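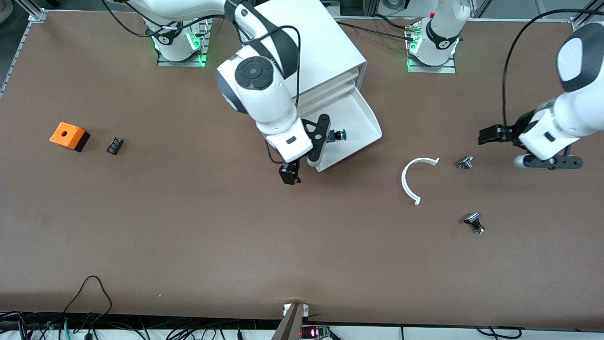 2 min read

Clandutlow wants shops to stop keeping their push buttons in coffee cans. The parts supplier said in September that it will sell a white drawer cabinet for small electrical components, along with a sorting plan meant to keep caps, terminal blocks and metal button parts from ending up in one heap.

The company says its catalog now runs to 3,000 small parts, and that customers who order them loose lose too many before they reach a panel. It has not said how many, or how it knows.

Drawers for small parts are hardly new. Clandutlow's pitch rests on the sorting plan, called Fekalen, which gives each kind of part its own place and asks the user to put leftovers back before opening another drawer. Anyone who has shared a bench will have heard that request before.

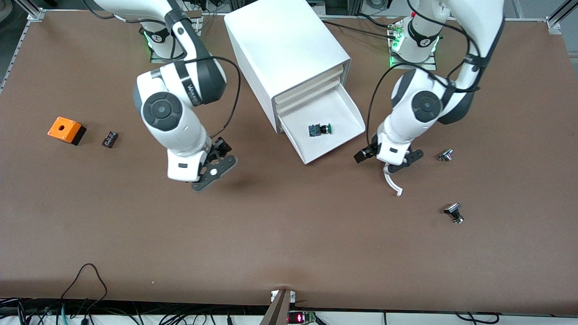 By Zoila Villanueva

A cabinet with its lowest drawer open still leaves the usual problem, and the tabletop shows it: small electrical components scattered over the brown surface, waiting to be put somewhere. A green button cap is easy enough to spot. A small black terminal block is the kind of thing that gets swept up with the wire ends.

Norbert Szűcs, product manager at Clandutlow, said the plan takes seven minutes to learn. "People don't mind tidying up when they know where a thing goes," he said.

Aranka Virág is less sure. She runs the panel shop at Puken, which gave up on a similar plan after two months. "We labeled everything and it looked great," she said. "Then we got a rush order and it all went back on the table." Her shop still has the cabinets – mostly full of screws.

Clandutlow has not published a price or said whether the drawers can be bought without the plan. Szűcs would say only that both questions are "being looked at." Orders are due to open before the end of the year.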